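Retia Help Forum > Grasping and picking > Methods

How many attempts before I can say one grasp planner is better than another?

Posted by wattle_bench

Hello all. English is my third language, so please tell me if some part is not clear.

I am repeating a result from a bin picking paper for my Masters. The paper compares two ways of choosing the grasp. The first is a plain method which looks at the depth picture, finds the highest graspable edge and goes there. The second is a learned method which gives a score to many candidate grasps and takes the best one. The authors say the learned method wins clearly on mixed household items.

I have made 247 attempts with the plain method and the same number with the learned one. In my results the learned method is only a little ahead, and on some days it is behind. My supervisor asks if the difference is real. I know how to calculate a confidence interval, but I am not sure that my attempts are independent, and I do not know if I should simply do more of them.

One more detail. I fill the bin, run one method until the bin is empty, then fill it again and run the other. Between the fillings I do not try to copy the positions of the items. Is this a mistake?

Thank you in advance for your patience.

stobie_pole

More is always better. Do a thousand and stop worrying.

Marius Oprea

I will try to give a longer reply, as I made the same mistake in my first year and it cost me most of December.

Your doubt about independence is correct. When a grasp fails, it often moves the item only a small distance, and the next attempt meets nearly the same situation. So you can have four failures in a row on one item, and they are in truth one failure written down four times. If you count every attempt as a separate one, your interval will look narrower than it should be. The simplest repair is to take the filled bin as your unit. Calculate the success rate for each filling, and then compare those rates between the methods. You will have far fewer numbers, but they will be fair numbers.

About the positions. You do not need to copy them to the millimetre, but the two methods should meet the same difficulty. In our group at Plirnstead we write a list of item sets before the experiment starts. Each set is used once with each method, and the order of the methods is decided by coin. After we began to pair the fillings in this way, the variation in the difference became much smaller, and we could stop earlier. Our last comparison had 589 attempts in total, and I think we would have needed many more without the pairing.

Also please decide before you begin what you call a success. For us the item must leave the bin and stay in the fingers until the arm arrives above the second bin. If it is lifted and then dropped on the way, we write "lifted, lost" in its own column. The two methods may differ in this column even when the total rate is the same, and for me this was the most interesting part of the result.

Choose the items with some thought. If all of them are boxes, both methods will do well and you will learn very little. We mix long shapes, round shapes and awkward ones: a bottle with a cap, a ball, a yellow toy, a spray bottle with a trigger head, a long orange piece with a groove. Clear plastic is hard for many depth cameras, so keep a note of which items are see-through and report them separately. Fix the bins to the table with clamps as well. A bin that creeps a few millimetres each time it is touched will slowly spoil your calibration, and you will blame the planner for it.

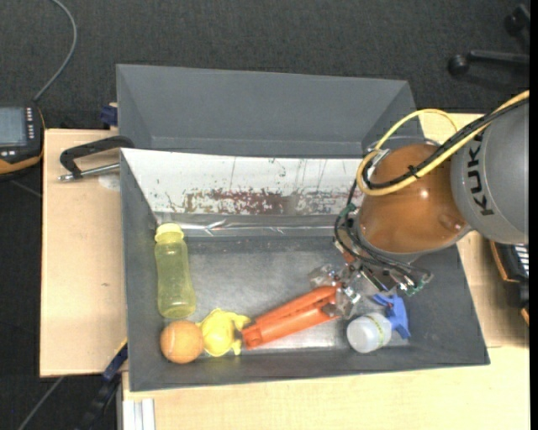
Should I remove an item from the set if neither method can ever pick it?

Keep it in, but report the results both with it and without it. An item that always fails pulls both rates down by a similar amount and tells you little about the difference, though a reader may want to know that such items exist. What you must avoid is removing it after you have seen which method suffers more from it.

Last point, on the number of fillings. Do a small pilot of 12 paired fillings, look at how much the difference changes from pair to pair, and use this to calculate how many pairs you need for the size of effect you care about. Then do that number and stop, even if the result is not the one you hoped for.

curanness_lab

Agree with Marius on the pairing. I would only add that you should log the gripper wear. We changed the finger pads once in the middle of a comparison and our success rate jumped for both methods, so the first half and the second half could not be put together any more. Now we change the pads before we start and leave them alone. The Voicu logging script has a free text field where you can put this, under session notes.

wattle_bench

Thank you very much, this is more help than I expected. I will go back and group my 247 attempts by filling first, before I run anything new. Marius, is your sheet with the "lifted, lost" column something you could share?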